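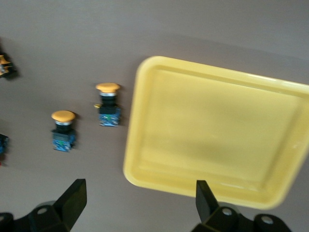

Skinavberg Button Sorting Set

README, third release

Contents

The set holds demonstrations of a two-finger gripper moving industrial push buttons from a tabletop into a plastic tray. It was collected at the Rernham bench for training policies that learn from examples. Each demonstration was driven by a person from start to finish. No scripted motions are included.

There are 97 demonstrations. Of these, 7 are marked as failures and kept in a separate folder. They load the same way as the others, so leave that folder out of your path list if you only want successful runs.

Task

The operator picks up one button at a time and places it in the tray. Any spot on the tray floor counts, and the button may end up standing or lying down. A run ends when the last button within reach has been released and the arm is back at its start pose.

Mushroom-head buttons with yellow caps are used in most runs. They are top-heavy and the cap is slippery at the edge, so operators were asked to grip at the neck or the contact block. Some gripped the cap anyway – those runs were kept if the button reached the tray.

What is recorded

- wrist camera video
- joint positions and gripper opening
- operator commands, before smoothing
- a one-line task instruction
- a result label, success or failure

Video and joint data share one clock. The command stream runs 2 samples ahead of the joint data in older runs. The loader corrects for this unless you turn alignment off.

Layout changes

Between runs the operator moved the tray and set the buttons out again by hand. The tray was turned a little each time and sometimes sits partly outside the camera view. Buttons near the edge of the view may be out of view for most of a run. We did not crop or filter for this.

Labels

Labels were entered by the operator right after each run, then checked against the video by a second person. Where they disagreed, the second label was used. Drops are not marked separately. A run with a drop and a good second try is a success.

Known problems

Fast wrist moves blur the video. The small parts on the contact blocks are hard to make out in those stretches, and we don't suggest using them to tell button types apart.

The gripper opening reads slightly high after a hard close. Subtracting a fixed offset does not fix it.

Splits

Use the split files in the Ulivgate folder. The Beneš split is older and puts runs with the same tray position in both train and test. It is included only so earlier results can be repeated.

Changes in this release

August: failure folder added, 3 duplicate runs removed, instruction text made lowercase.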